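Tourism Operations, Unit 4: Self-catering lets and late availability
Handout, 4/28/22. Tutor: Mpho Ngcobo

1. Definitions
A late deal is a stay sold within 14 days of arrival at a reduced rate. The cottage, the changeover day and the deposit terms stay the same.

2. Listing requirements
Each listing states the number of beds, the parking, the pet rules and the kitchen equipment. A microwave is entered separately from the oven.

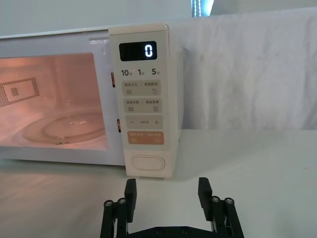 3. Worked case: Keltau
The Tovurlow agency lists 18 cottages at Keltau. A week in October is priced at 1000 before discount. The late rate is 557, and cleaning is charged to the owner. Work out the discount as a percentage of the full price.

Kitchen items are checked against the inventory at each changeover.

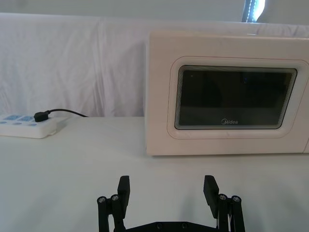
Any item missing from the inventory is reported to the agency before the next arrival. The owner then has the choice of replacing it or amending the listing.

4. Reading
Mtshali, Marthinus: Short Lets and Seasonal Demand, chapter 2. Compare his treatment of weekend breaks with the Zwane notes from Unit 3.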